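Okay, the bag job. I'll be quick – Dalia has the full fault log if you want it.
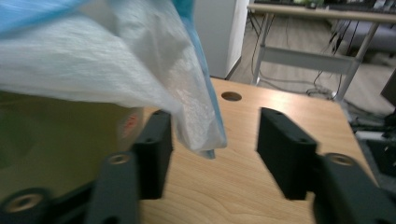
Issue 7

So the fault. Left gripper stopped reporting its width partway through, and we kept going for 600 tries before Emiko noticed. My fault, I skipped the morning check. (Pause, let them groan.)

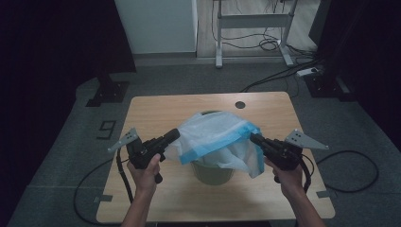 Cables are my pet worry now. Ours had a cracked plug at the gripper end. Look at the one looping over the floor on the left – every step tugs it a bit. We now check plugs every 3 hours.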